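# The Tape Stays Down

The first thing Bromlow bought for its robot was tape. Yellow, and a lot of it. Before the machine had sorted a single part, the returns room had been divided into rectangles, and the people who worked there had been asked, politely, to respect them.

"I used to put my lunch wherever I liked," says Nga Ngô, who has checked returned car trim for the company since before it had a returns room. "Now I'd be putting it in a zone."

Bromlow takes back wheel covers and plastic trim that customers ordered wrong, and 600 pieces come through in an ordinary week. Somebody has to decide what can be sold again. For years that somebody was Ngô, along with Gudrun Oltmanns and a radio. Since June the lifting and laying out has been going, bit by bit, to a humanoid the staff call Dudley, after a former manager who also moved slowly and had to be plugged in by lunchtime.

The new arrangement is simple enough. A part goes inside its lines, Dudley deals with it, and a person rules on the hard cases. What counts as a hard case is still a matter of some feeling.
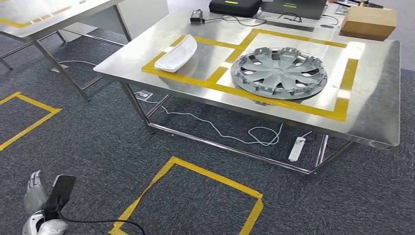

*A wheel cover and a white plastic part in their taped zones on the steel worktable, with the robot's hand at lower left.*

Oltmanns got the job of writing down how she does hers. It took her 142 lines, 95 of them on clips. A bent clip she can feel with a thumb. Explaining the thumb took most of a month, and she is still not happy with line 30-something.

"I said, you just know," she recalls. "They said, could I break that down."

No one has been let go. Ngô now has a title with "lead" in it, a small raise and a tablet, and would trade the tablet. Oltmanns's shoulders have stopped hurting, and she admits it the way other people admit to a parking ticket. What they both miss is the talking. Sorting left your mouth free – supervising, it seems, doesn't.

Védís Bjarnason, who runs the floor, is hoping for 300 pieces a day by next winter. The radio has been moved to a shelf in the hall. It was sitting across a line.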